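Aushilfe für Spielzeugsortierung und Musterlager gesucht (Teilzeit)

Pandel verleiht Spielfiguren, Spielmatten und bedruckte Stoffe an Kindergärten, Praxen und Ausstellungen. Für unser Lager in Jumitz suchen wir ab November eine Aushilfe mit 14 Stunden pro Woche.
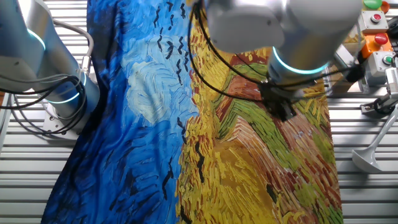
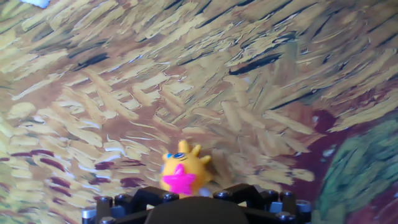
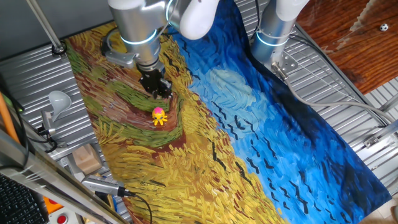 Bedrucktes Weizenfeld-Motiv, auf dem zweiten und dritten Bild mit je einer Kleinfigur

Ihre Aufgaben
Zurückgekommene Kleinteile prüfen, reinigen und nach Serien einsortieren. Der Bestand umfasst 4000 Figuren, viele davon kleiner als ein Daumen.
Drucke ausbreiten, glatt streichen, auf Flecken und Risse durchsehen und wieder aufrollen - bitte nicht falten.
Fehlteile in die Liste eintragen und Ersatz bei Fondodwood oder Brandão anfragen. Die Vorlagen für die E-Mails sind vorhanden.
Sendungen packen und zur Abholung bereitstellen.

Das bringen Sie mit
Sorgfalt im Umgang mit kleinen Teilen, gutes Farbsehen und ausreichende Deutschkenntnisse für die Bestandslisten. Eine Ausbildung ist nicht nötig. Die Arbeit wird überwiegend im Stehen erledigt, einzelne Rollen sind sperrig.

Rahmen
Arbeitsbeginn ist um 9 Uhr, die Tage legen wir gemeinsam fest. Die Stelle ist zunächst befristet, eine Verlängerung ist möglich. Die Einarbeitung wird bezahlt. Vom Bahnhof Jumitz fährt ein Bus, Parkplätze gibt es am Hof.

Bewerbung
Ein kurzes Anschreiben und ein Lebenslauf reichen aus, Zeugnisse sind nicht erforderlich. Zum Kennenlernen gehört eine Probeaufgabe von 60 Minuten - eine gemischte Kiste sortieren und einen Druck aufrollen. Bewerbungen bitte über das Kontaktformular, Stichwort Musterlager.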